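Sirnier project: grip training moves to ribbed glassware

Newsletter item, 25th July

The Sirnier project is testing whether a two-handed robot can learn to handle drinking glasses from recorded demonstrations alone, with no model of the glass supplied in advance. The current task is drink service at a round-edged white table, using a clear ribbed glass and a steel drip tray.

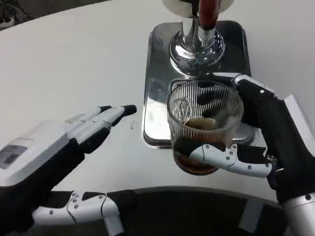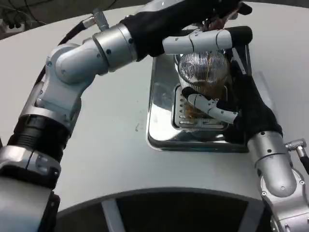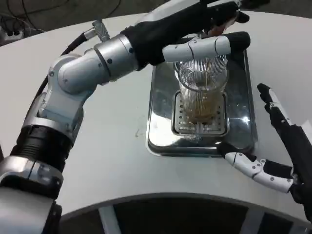
The ribbed glass and the drip tray, with the right hand on the glass in the first picture and the left finger across the top of it in the third.

Yatsenko
Research editor, Jomon Lab

Clear glass is a hard case for the method. Depth readings tend to pass through it or scatter, and the ribs add bright streaks that shift whenever the hand moves. Earlier work in the project used opaque cups, and the grip policy trained on those did poorly when it was switched to glass.

The new training set holds 3,349 demonstrations. Of these, 400 were kept back for testing. Each one is labeled by which hand carries the load and when the other hand joins in – a step the Clakumow software used to guess from joint positions. The labels are now added by people, which is slower but has cut the number of late handovers in testing.

Liquid level is the other open question. The policy gets no direct reading of how full the glass is and has to work from the view at the head and the motor currents in the fingers. A set of 20 trials at 2 fill levels is planned next, with the same tray and the same glass.

The group expects to share the labels and the test split in December. The training code will follow once the handover module has been cleaned up.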